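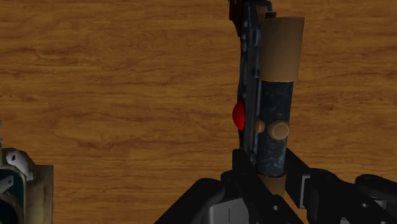 Section 5 of the Traseo guide covers oiling, the stage at which most people discover how much they disliked reading Section 4. Your countertop should by now be sanded, vacuumed and wiped down. Before opening the can, work out which way the grain runs, as every stroke from here on follows it. On a warm brown surface like this one, where the grain goes mostly left to right with darker streaks through it, the answer is easy. Ignore any swirls and curved markings. They go their own way, and you should keep going yours.

Category: Care Guides > Wood Surfaces > First Oiling

What you need

Traseo hard oil, two lint-free cloths, a white pad, nitrile gloves, a metal bucket of water with a lid. The bucket isn't optional. See the caution below, then see it again.

Applying the first coat

1. Open a window. The smell is described on the label as "mild" by people who presumably work with it every day.

2. Stir the can with a flat stick for a full minute. Do not shake it. Shaking makes bubbles, and bubbles dry into tiny craters that you will find with your fingertips for years.

3. Pour a small puddle, the size of a jar lid, at the far end of the counter. You will be tempted to pour more. The can holds 700 ml and is meant to last you through several re-oilings.

4. Spread the oil along the grain with the white pad until the surface looks evenly damp. Work in strips from the back edge to the front.

5. Wait 15 minutes. If dull patches appear, the wood is thirsty there, so give those spots a little more.

6. Wipe off everything that hasn't soaked in. Then take the second cloth and wipe again, as if you didn't trust whoever did it the first time.

CAUTION: Oily rags can heat up and catch fire without any help from you. Put used cloths and pads straight into the bucket of water and close the lid. Do not ball them up and leave them in the trash, the sink or your back pocket.

7. Leave the counter overnight. No mugs, no mail, no cat – this last one is a goal more than an instruction.

8. Next day, rub lightly with 120 grit paper to knock down any raised fibers, wipe off the dust, and repeat steps 3 to 7.

Note: If the surface is still sticky after a full day, too much oil was left on it. Rub it down with a fresh pad and a few drops of new oil, then wipe dry. Adding a thick extra coat on top will give you a stickier counter.

Note: Ends and sink cutouts drink more than the top does. Give them a third coat, including the underside of the overhang, where drips collect.

Related guides
Section 4: Sanding Without Regret
Section 6: Water Rings, Wine and Other Guests
Removing Old Griltusetti Wax Before Oiling
Öberg Sink Cutouts: Sealing the Edges

Comments (3)

Vasanthi Poduval
Can I put this over Brulteo varnish? The counter came with it and I'd love to skip the sanding.

Traseo Help
Sorry, no. The oil can't soak in through varnish and will just sit there. It has to come off back to bare wood, which is Section 4.

Sota Yokoyama
Did mine in August with the windows open and ended up with two gnats in the finish. Light sanding got them out. Might be worth a line in step 1.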